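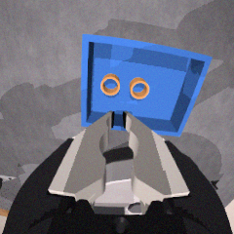 Kiltlow Community Hall — Kitchen and Store Check
8 July 2024, C. Moynihan

1. Extinguishers: OK. Both tags in date.
2. Rear exit: door sticks at the bottom. Plane it before the fall bookings.

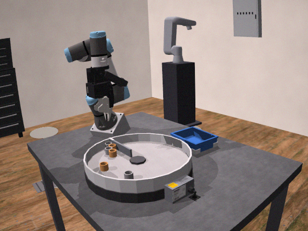

Same door needs a new closer, part 461 from Nilham.
3. Emergency lights: 6 of 8 working. Bulbs on order.
4. Fridge: reads 41 F — fine, but the seal is split.

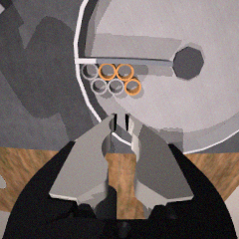 Seal was also noted in February and not replaced.
5. First aid box: short on gauze. Restock.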